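The Night Shift of Number 13

The gripper from Kerkitz had been dropping things since Monday. Anqi Ye carried it to the bench, put on her glasses and turned it over under the lamp.

"It is the left finger," said Chunhua Liang from the door.

"You said this yesterday about the right one."

Anqi loosened two screws, moved the finger by the thickness of a paper, and tightened them again. Her father had repaired sewing machines in Pastanton, and he always tightened a screw with his breath held. She did it also. Then she took a phone case from the box of test pieces and laid it on the white table.
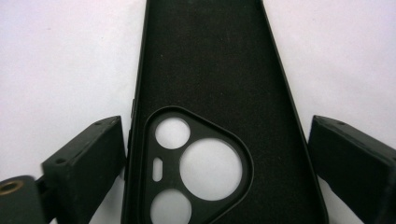

The black case between the two fingers.

Chunhua came nearer. The left finger was almost touching the side, just under the buttons.

"Slowly," she said.

"I have done this 400 times."

"And I have swept up after you."

Anqi smiled, but she did not look away from the fingers. In the corridor the old clock of the Yeoh building struck ten. She thought of her father, and of the small oil can which he never let her hold.

"Ready?" asked Chunhua.

Anqi held her breath and closed the grip.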